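**May – notebook, accessory sorting, rules for good episodes**

Went through the Hamthorpe batch with Malathi this morning and I'm really pleased! 700 episodes planned, 797 delivered, and the rejects mostly fail for the same handful of causes. So the rule sheet can get shorter, which everybody has been asking for.

Draft 3 of the sheet, as it stands:

- Both grippers start open and off the table.
- One object per grasp. If two come up together, put both back and carry on, don't shake one loose.
- Finger pads meet the object before the body of the tool does. Wipe the pads every 600 grasps (Senthil's number, from the wear log).
- Soft things (scrunchies, bands, cloth clips) are gripped on a fold or an edge where there is one.
- Release inside the tray, with the fingers below the top of the wall. No dropping from height.
- Leave the household alone. Patterned cloths, furniture, whatever is on the walls – all of it stays.

The last one used to say "plain background preferred", left over from the Boltov bench days, and I'm so glad it's gone. We want homes. A policy that has only met gray foam is going to be lost on the first flowered tablecloth it sees.

Bands are my favorite part of the set. They sag, they stretch, they hook on their neighbors, and a thin one between two ribbed pads looks different from every angle. Rigid beads are easy to score by comparison.
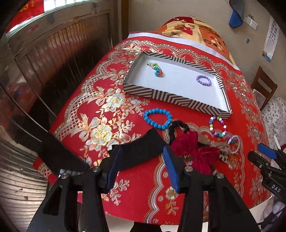
Soudabeh thinks the one-object rule is too strict for piles. Her point is that when a scrunchie drags its neighbor a little way, that's ordinary contact, and a person tidying up would do the same without a second thought. She would only fail an episode if the second object leaves the table. I like that a lot, and it can be judged from the video without arguing. Changing the line to: "A second object may slide. It may not lift."

Manju wants the same wording in the Iletmont sheet so annotators aren't switching between two definitions. Agreed, I'll copy it across tonight.

Re-scored 185 of the pile rejects with the new line before lunch. Much faster to judge! The only ones I got stuck on were bracelets, where one side of the loop comes up and the other stays down. Is that a lift? Calling it a lift once no part touches the table, until somebody talks me out of it.

To do:

- Ask Sowmya whether the Varma scoring tool can take "slid" as its own tag
- Pad wipe reminder on the operator card, bigger type
- Tray rule: what counts as inside if a band hangs over the wall? Malathi says half, I say all of it. Try both on the same clips tomorrow and compare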